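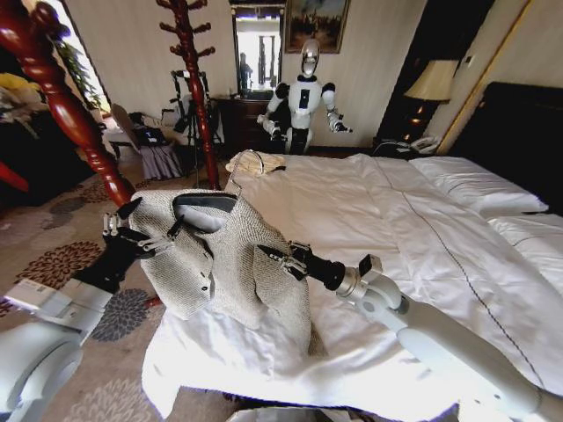

Two-arm garment handling: a knit vest held by both grippers over the bed.

1/ The Vumine teaching group has opened its April session on clothing tasks. The work is led by Dörte Kröger, with Mei Mercado at the remote controls.

2/ The task under instruction is the handling of a vest on a wire hanger. The operator moves both arms remotely, and the joint positions are recorded throughout for later training.

3/ Knitwear was selected at the request of our partners at Altska. Soft garments turn and sag when lifted, and the operator must keep the two hands in step.

4/ Each operator completes 16 demonstrations before a change of shift. Attempts in which the garment is dropped are kept and marked as such. The full set will comprise 115 recordings.

5/ Teaching by hand, in which the arms are guided directly by a member of staff, will follow under Dorin Furtună. Enquiries concerning either method should be addressed to Elfriede Stöcker.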